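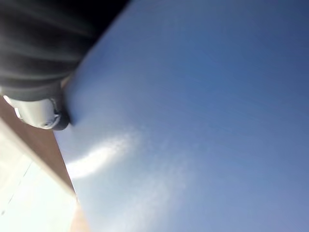 Page 3 of 39

Blue sky and one thin curved cloud, do I wait to paint?

Posted in Outdoor Projects, Ikow Community Help

I have a deck rail to repaint before the end of August. Each time I plan to start, the sky is a clear medium blue with a thin wispy white cloud in it, sort of bent in an arc. My neighbor says wisps mean rain. The can (Grumus exterior satin) says to keep it dry for 4 hours. I work evenings, so my only free time is 9 a.m. to early afternoon. Is one thin cloud enough reason to put it off? Also, why is the blue pale in some parts of the sky and deeper in others?

segura_porch
Thin wispy clouds are usually cirrus. They are ice crystals, very high up, and they don't rain on you. A few with nothing behind them often go with fair weather. If they thicken over several hours into a milky sheet, a front may be coming, and you could get rain in a day or so. One wisp would not stop me. Look again before you open the can and check the hourly forecast for your town.

On the color, you look through more air near the horizon, and haze washes the blue out. Higher up it gets deeper.

tinroof
just paint it. I did mine with Mavent primer under way worse skies and it was fine

ladder_and_pail
Rain is only part of it. Dew got me last year. I finished a rail late in the day, the night was clear, and in the morning the finish had dull spots all over. Starting at 9 is good, but feel the wood first, and if it's damp give it another hour. Stay out of direct sun if you can, so do the west side first. Our can said 50 degrees minimum, yours may be different.

Marked as solved by the poster. 1,000 views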